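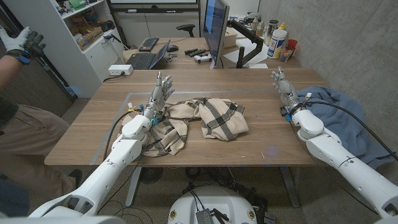
## 4. Folding and storing throws and blankets

This section covers the cloths and blankets supplied with the Cidholm day room set. It applies to the woven throws (plaid, plain and striped) and to the fleece blankets. For sheets and duvet covers, see section 5. For washing temperatures, see the care table in section 3.

Issue date: 12 November 2021. Replaces the July issue.

### 4.1 Before you start

You will need:

- a table at least as long as the folded width of the blanket
- low-tack tape, pale in colour
- a lint roller or a soft clothes brush
- storage bags, size B for throws and size D for fleece

Wipe the table with a dry cloth. If it has been cleaned with a spray, leave it until the surface no longer feels tacky.

**Caution:** Check a wooden table for splinters and raised grain before you lay a woven throw on it. A pulled thread in a plaid throw can't be repaired under the Petridis replacement scheme.

### 4.2 Marking out the table

The tape outline shows where the cloth goes and how big it should be when you have finished. You only need to do this once for each table.

1. Measure 100 cm along the table and make a small pencil mark at each end.
2. Run a strip of tape between the marks. Keep it parallel with the long edge of the table.
3. Lay the two side strips, then the front strip. Press the corners down with your thumb.
4. Leave a gap of 15 cm between the front strip and the edge of the table.
5. Rub out the pencil marks.

Replace the tape when the corners begin to lift. Pull it off slowly and at a low angle, especially on wood with an oiled finish. Don't use parcel tape or masking tape from the decorating cupboard — both leave glue behind, and the glue picks up fluff from the fleece.

### 4.3 Folding a woven throw

A throw that comes out of the dryer in a heap should be opened out fully first. Don't try to fold it from the bunched state, even if it looks nearly square.

1. Put the throw down inside the tape. Find two corners that share a short side.
2. Lift both corners and let the rest hang. Shake once.
3. Lay the throw flat with the label side down. It will be wider than the outline at this stage.
4. Smooth from the middle outwards with the flat of the hand. Don't drag the cloth by its edge.
5. Bring the left side over to meet the right. On a plaid throw, line up the dark stripes first and the hems second.
6. Fold the bottom edge up to the top edge.
7. Fold in half again. The throw should now sit inside the outline on all four sides.

**Note:** If the stripes line up but the hems don't, leave it. The weave relaxes in use and a small difference at the hem is normal. If the difference is more than 8 cm, the throw has been stretched and should be put aside for inspection.

**Note:** Two people can fold the larger throws more quickly. Stand at opposite short ends and agree who is walking in. The person walking in always takes the top layer.

### 4.4 Folding a fleece blanket

Fleece is heavier and slides more easily, and a blanket left over the end of a table will work its way to the floor. Bring all of it up on to the table before you begin.

1. Gather the hanging part from below and lift it. Don't pull from the top.
2. Spread the blanket with the pile facing down.
3. Go over the back with the lint roller. Turn the blanket and do the other side.
4. Fold into thirds along the length, not halves. Halves make a hard ridge in the middle that shows for weeks.
5. Roll loosely from one short end to the other, or fold into quarters if the blanket is going on a shelf.

Fleece has no hem to match, so use the outline as your guide for width. A rolled blanket should be shorter than the front strip.

**Caution:** Never iron fleece, and keep it off radiators. Kanako Shimada's test pieces at the Senach workroom lost their pile permanently where they had touched a hot pipe.

### 4.5 Folding a throw and a fleece together

The sets are stored in pairs, one throw with one fleece. Fold the throw first and leave it within the tape. Fold the fleece into quarters and set it on top, then turn the whole stack over so that the throw is uppermost. The throw keeps dust off the pile.

Don't wrap the throw round the fleece like a parcel. It looks tidy on the day but it pulls the weave out of line.

### 4.6 Storage

1. Make sure both pieces are completely dry. Feel inside the folds as well as the outside.
2. Slide the stack into the bag with the last fold going in first.
3. Press out the air by hand. Don't use a vacuum pump.
4. Write the set number on the card and put it in the front pocket.
5. Stack no more than four bags on a shelf.

Refold anything that has been stored for longer than three months, and move the creases when you do. Cedar blocks are fine with the woven throws. Irkisent sachets may be used with either fabric, but place them in the card pocket and not against the cloth.

### 4.7 Common problems

| Problem | What to do |
|---|---|
| Throw is wider than the outline after the last fold | Open it out and start again from step 3 of 4.3 |
| Stripes run at a slant | Hold opposite corners and pull gently, then lay flat overnight |
| Fleece sheds on to the throw | Brush both pieces and wash the fleece separately next time |
| Folded stack leans to one side | Turn every second bag round on the shelf |
| Tape marks left on the table | Rub with a barely damp cloth, then dry at once |

Spare bags and cards are ordered on form 94. Send completed forms to Aoi Morikawa, with the set number written in the top right corner.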